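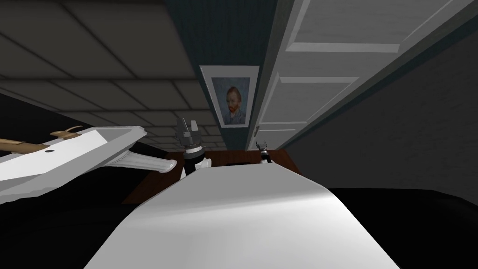

August 2024, posted by a list subscriber

> Went to the Utari open day at Prerkholm in July. Two arms, a full room, very impressive. Anyone who still doubts should go.

I went too, and I still doubt. The room was a simulation. You stand in a line to watch a screen. 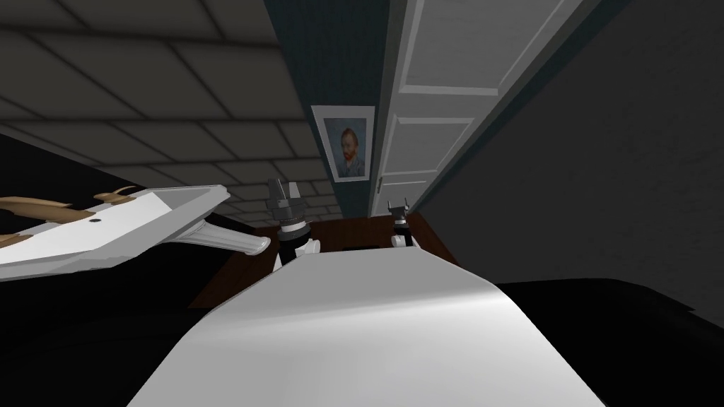 Vol. 2, No. 2

The handout claims 3755 trial runs, 1563 of them "clean." Clean by whose rules? I asked twice and got a brochure for Druvia, the software.

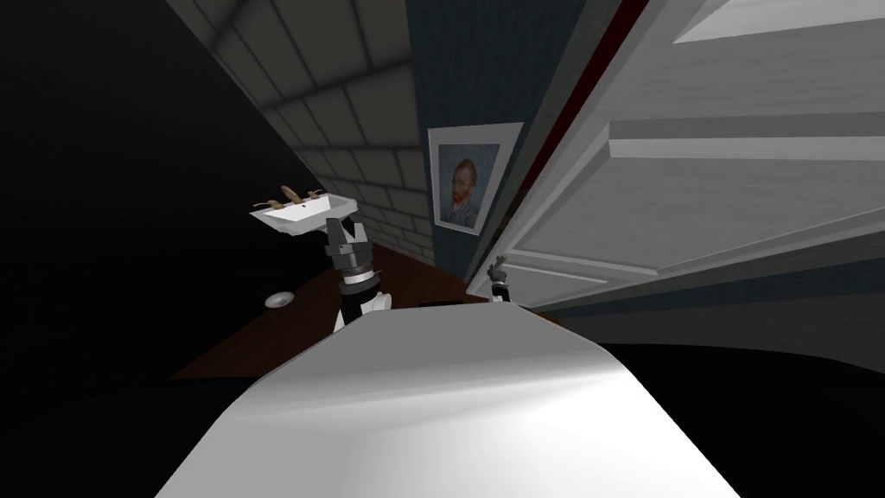 My own work is fitting bathrooms, so I want to know what these arms will do in a cramped, damp room. Utari has drawn a wall-mounted sink with gold-colored faucet fixtures and put tile behind it. Fine. Show me a gripper closing a shutoff valve behind a pedestal, then we'll talk.

Comments

Same brochure at the Wei demo. I kept the pen.

Did they let you pick the task? We weren't allowed to.

No. I asked.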